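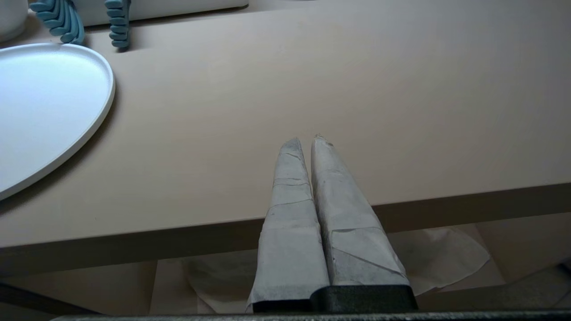 Search recipes, rooms and makers
Search

Ask Cheuk-hei Lai what the best thing in her apartment is and she'll take you straight past the good sofa and the bookcase to the table. It's a plain thing, pale beige with a bit of pink in it, smooth and matte, with a thick front edge a few shades browner than the top. She loves it. After a morning of sitting at it, so do I!

Lai writes about small homes and has lived in one, on the third floor above a key cutter in Kotlow, for 10 years. In that time she has owned 6 tables. There was a glass one (fingerprints), a folding one (fingers), and a lovely old drop-leaf that took up half the room whenever anyone came to dinner. The pale one came from Jaunzems, a workshop across the river that mostly fits out cafes, and it has stayed.

"A dark table is always asking to be wiped," she told me. "I can leave crumbs on this one until after coffee and feel fine about it."

What won me over was how good ordinary things look on it. A white oval tray with a little raised rim is hardly something you'd write home about, but put it on a surface that color and it glows, slightly blue against the warm beige, with a soft gray shadow tucked along its side. Teal does something even better. Lai is mad for teal and I can see why: one small piece of it wakes the whole tabletop up.

Her rule for trays is that they have to be light enough to lift with one hand when full. Keys, mail, the pepper mill, a phone charger, all of it goes on, and when it's time to eat the lot moves to the windowsill in one trip. She likes ovals best because there are no corners to catch your sleeve on (try it, you really do notice). She keeps 2 of them going, and whichever is out gets a quick rinse on Sunday night.

The table itself is cleaned with a damp cloth and a drop of dish soap, then dried with an old pillowcase. Wai-kit Lui, who runs the finishing room at Jaunzems, is firm about the drying. He is also firm about scouring pads, which will put a shine on a matte top in exactly the place you scrubbed, and you'll see it every time the sun comes in.

Lui gets a happy look when he talks about front edges. A slab edge should be thick enough to rest your wrists against, he says, and he likes it darker than the top so you can tell where the table stops in poor light. He sanded the corners on Lai's by hand and made her come in and lean on them before he'd call it finished.

I went home and cleared my own table that same evening. Under the newspapers I found 200 rubber bands, a bill from Dalten and the good scissors. The tray I ordered is coming Tuesday.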